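The label says nothing about Thursday

By Maja Olszewski
March
14 comments | 62 shares

Wilfredo Agbayani has spent most of his working life being asked what to do with old clothes, and he has become wary of anyone who thinks there is a simple answer. I went to see him at his repair and resale shop in Dulthorpe with a fairly simple question of my own: does buying better clothes, and fewer of them, do any good at all? 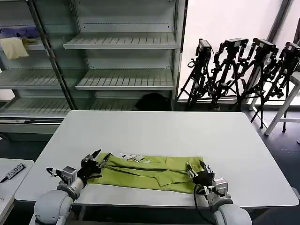
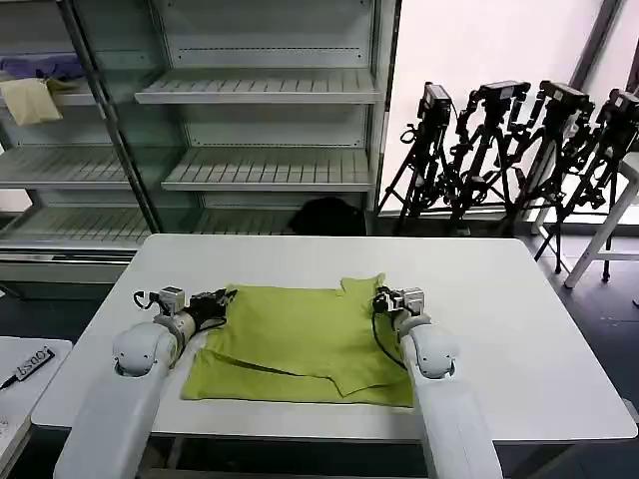

Reading time: 4 minutes

"It does you some good," he said. "You've got more room in the wardrobe."

He was not being entirely rude. Agbayani ran the sorting floor at a clothing merchant called Tallberg for 12 years before he opened the shop, and he says the "buy less, buy better" advice was mostly taken up by people who went on buying the same amount and paid more for it. They would bring in bags of good wool and linen with the labels still stiff. "A hundred-pound jumper worn twice is a worse jumper than a cheap one worn till it drops. I don't see how you argue with that."

I tried to. Surely the expensive one gets a second owner? He gave me a long look and went to put the kettle on.

What he told me over the tea was that a second owner is a hope, and that the trade has been selling it as a promise. On a busy day at Tallberg his team handled 3000 garments. He would put aside perhaps 300 that he thought somebody in this country would pay for. The rest was baled and sold on by weight, and he is frank that he often had no idea where it ended up. "I had a sheet with a port written on it. That's what I knew. People would ask me at parties and I'd say the name of the port."

I have sat through enough launches in this business to have stopped listening at the word "circular", so I asked him about the take-back schemes, where a shop gives you a voucher for your cast-offs. Brismont has run one for a while. Agbayani uses it himself, he said, for socks.

"It's a voucher to buy more clothes. I'm not saying they burn the stuff. I'm saying look at what you walk out with."

He has more patience with mending, though less than I expected from a man with two sewing machines in his window. Most of what comes through the door is zips and hems. The visible darning that fills so many books gets him a customer a month, usually somebody who has bought one of the books. Zips are dull and they pay the rent. A coat with a broken zip is, to most people, a dead coat, and he thinks that if every high street had someone who could replace one by the weekend it would do more than all the campaigns put together.

I put it to him that he would say that, being someone who replaces zips.

"Yes," he said. "And I charge for it."

The price is the awkward part. A new zip in a cheap jacket costs about half what the jacket did, and he doesn't try to talk anyone into it. Some go away and come back. Some he sees a week later in a new jacket. He learned the work from a tailor called Crăciun, who kept a card on the counter saying the repair would outlast the garment, and Agbayani thought for years that this was a boast. He now takes it as a complaint about the cloth.

So what does he wear? He owns 7 shirts, he said, and I asked to see the collar of the one he had on. It had been turned, neatly, by hand. The cuffs were going. I asked when he planned to see to those and he said he had been meaning to since Thursday, and that there was a queue.

Contact the features desk | Copyright, all rights reserved | Back to top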